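Nandeo walkthrough notes - README

Plain text notes for Nandeo, the point and click from Bundden. Written by Faustino Rosales. Last big edit Mar 24, 2023.

What's in here
walkthrough.txt - full solution, start to credits
hints.txt - same thing but nudges only, no answers
items.txt - all 103 inventory items, where you get them, where they get used
deaths.txt - not finished, chapter 2 only

Version
Written against the February patch. Older builds have the ferry puzzle in a diferent order, so skip that part if the ticket booth is already open when you arrive.

Known gaps
- Prokopenko's dialog tree. Two branches I never got to fire. Save before talking to him.
- the Pivetti hotel, room 200. Lamp puzzle has 3 solutions, I only wrote up the short one
- French text not checked at all

Spoilers
hints.txt is safe through the hotel. After that it names the culprit, sorry, will split the file at some point.

Using it
Copy it, host it, translate it, fine. Keep my name on top. Please dont paste the items list into a wiki without the chapter numbers, people get lost.

Fixes
Open an issue with the chapter and the room name. Screenshots help. No save files please.
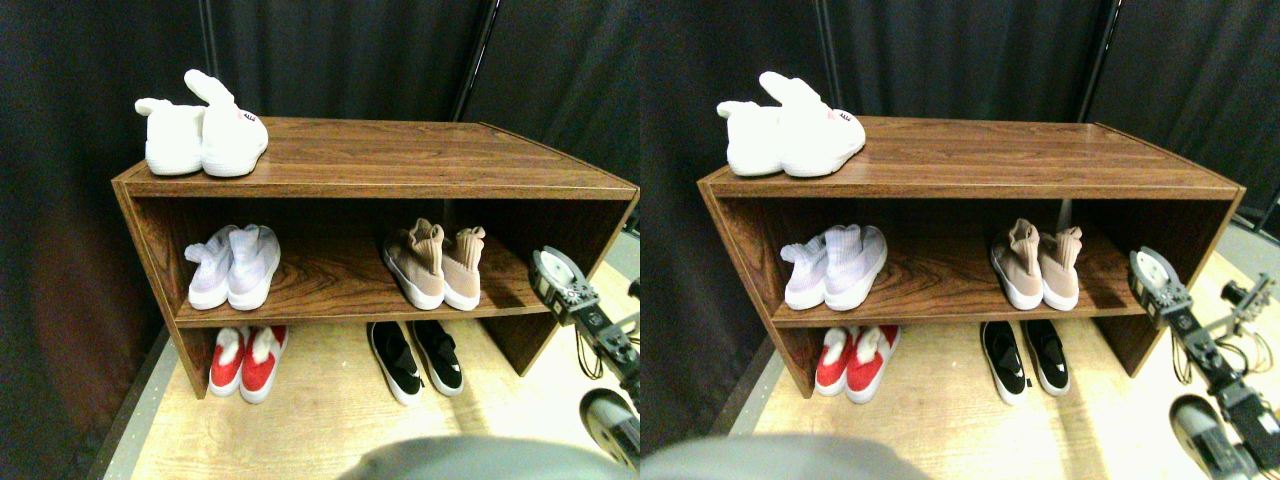
Shoe rack with bunny-type slippers, two views side by side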